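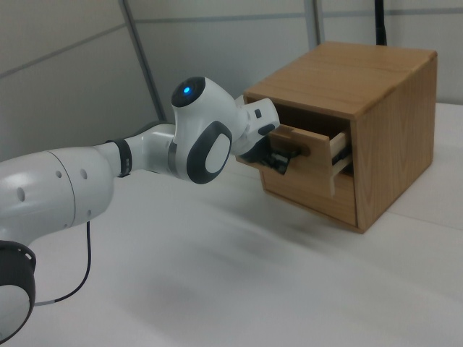

Can the public look through a crematorium without having a funeral booked there?

Many crematoriums hold open days, and others will show people through by appointment if you ring the office. Cultach Memorial Park, outside Cliltevton, does both. Its open day is in August each year and there is no charge.

17 shares

February 4, 2020

I went to the last one and have been slow to write it up. A few readers have asked about it since, mostly people sorting out arrangements for a parent, so these are my notes in the order I saw things.

Cultach is on the Okorora road, past the saleyards. It opened as a lawn cemetery and the crematorium was added later. There is a bus from Cliltevton but it stops at the main road, and the walk up from there is steep with no footpath for part of it. Anyone with a walking frame would need a lift. Parking was on the grass below the chapel and there was plenty of it.

The tours left from the front office. You put your name on a sheet and were called in a group. Mine had older couples, a nursing student and a woman who was there with her adult daughter and had brought a typed list of questions. Her questions were better than mine and I have used some of the answers.

The chapel came first. It seats 236 if the side room is opened up, and most services use far less than that. There is a screen for photo tributes and a camera for relatives who can't travel. The staff ask for slideshows by noon the day before, on a USB stick, and they want to test it themselves. Families are given a fixed time in the chapel and it includes walking in and walking out. If you expect a lot of speakers, book a double. Late finishes cause the most trouble, we were told, as the next family is often already in the car park.

The committal can be done a few ways. The curtain can close, the coffin can be left in place while people file out, or it can be carried out to the hearse as at a church service. The office asks which one you want and a fair few families have not thought about it before the phone call. My aunt's service was here years ago and I remember the curtain closing earlier than any of us were ready for. You can ask for it to stay open.

Behind the chapel is the part most people had come to see. It is a plain, clean workroom with a concrete floor, louder than I expected from the fans. The cremator was not in use during the open day. The guide explained the paperwork that has to be sighted before anything goes ahead, and the identity checks, which are done on arrival and again before the cremation. The nameplate on the coffin is checked against the forms, and a numbered metal tag stays with the person the whole way through and goes into the container with the ashes.

The woman with the list asked whether people are cremated one at a time. They are. She asked whether the coffin goes in as well. It does, though metal handles may be taken off first. She asked about pacemakers, and the answer was that they must be removed beforehand by the funeral director, so the family needs to mention one if they know of it. Jewellery should come off before the coffin is closed. It will not be recoverable afterwards.

Ashes are normally ready within a couple of working days. They can be collected by the person who signed the application, or by someone that person has named in writing. This catches people out. If your brother signed, your brother has to collect or put your name down. Cultach will hold ashes for a time at no cost and will write before doing anything else with them.

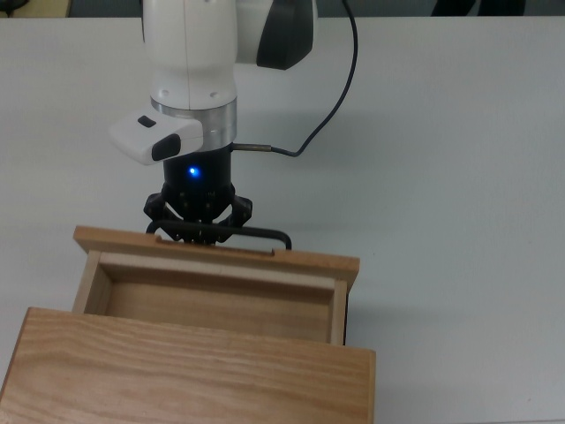
Wooden drawer with a black bar handle.

After the workroom we went out to the gardens. The rose beds had been pruned back hard and there was not much to look at in that season, but you could see how the plaques are set out along the edging. There is also a niche wall facing north, a native garden with scattering allowed along one path, and a children's section, where we were asked not to take photos.

Costs were on a printed sheet and I won't copy all of it, as the prices will have changed by the time you read this. A position in the rose garden was $2000, with the first plaque included and wording extra past a set number of lines. The niche wall was dearer. Scattering was the cheapest option by a long way and still comes with an entry in the memorial book. Positions are held for a fixed term, and you should ask what happens at the end of it. The answer is in the contract but not on the sheet.

Soliman Funerals had a table in the foyer with coffin samples and pre-paid plan brochures. The staff there were pleasant and did not push. I asked about the difference between a pre-paid plan and a funeral bond and got a straight answer, with a suggestion to talk to someone independent before signing anything. They also had a one-page form for writing down the details a family will need for the death notice: full name, maiden name, place of birth, names of children and grandchildren with the spelling checked. I took one home and filled it in. It took longer than I thought, mainly the great-grandchildren.

Tea and sandwiches were in the side room. The toilets are accessible, but the door to that corridor is heavy.

The tour runs to an hour and a half, all on foot, with nowhere to sit between the chapel and the gardens. Wear flat shoes. Children can come, though the workroom is left to the parents to decide on and there is a seat outside for anyone who would prefer to skip it. A couple from our group did.

The next open day has not been advertised yet. The office takes names over the phone, and private visits are done on weekday mornings when there are no services booked.

2 comments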